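Refill points and the school day: an interview with the site services lead at Sodthorpe

Published 2nd November

When Sodthorpe Community College reopened its east building in June, pupils noticed the drinking water before they noticed the new paint. Two refill points now stand outside the dining hall, and a third has been fitted beside the changing rooms. The college's site services lead, who has held the post through two building programmes, met us to discuss how the work was planned and what other schools in the Baloyi Trust might take from it.

The starting point, the lead explained, was a set of complaints about the old fountains. "They were low, slow and placed where the corridor is narrowest. Younger pupils would not queue there between lessons, and I can't say I blamed them. Staff were bringing in their own drinks and pupils were buying theirs from the shop across the road."

A survey was carried out in the spring term, with 226 replies from pupils and parents. Of these, 203 asked for somewhere to fill a bottle during the day. "We had expected more comments about taste," the lead said. "Taste hardly came up. People wanted to know where they could go and whether they would be allowed to." 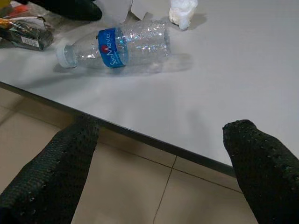 Permission proved to be the harder question. Several departments had long-standing rules against drinks in classrooms, and the science rooms still do. The college now allows plain water in all other teaching rooms, provided that the lid is closed when it is not in use. "We wrote the rule in one sentence and put it on the door of each room. The earlier version ran to a page and a half and had three different meanings, depending on who was reading it."

The units were supplied by Nuvano and the pipework was carried out by Brokura, the trust's usual contractor. The lead was frank about the delays. A section of the old supply had to be replaced after the first pressure test, and the fitting beside the changing rooms was put back by 60 days. "I would advise any school to have the pipes looked at before it chooses a unit. We did it the other way round."

Running costs have so far been modest. Filters are changed by the college's own staff, and the trust has set aside £500 for each site to cover parts in the first year. Cleaning has been added to the morning round, with a second wipe-down after lunch.

Asked about waste, the lead was cautious. Bins for plastic have been moved next to the refill points, but the college has not yet compared what is collected with earlier years. "I would like a full year of records before I put anything in a report – the winter terms are very different from the summer."

The trust will review the arrangement at the end of the school year. A fourth refill point, by the sports field, has been requested by the physical education department and is waiting for a decision on the cost of the trench.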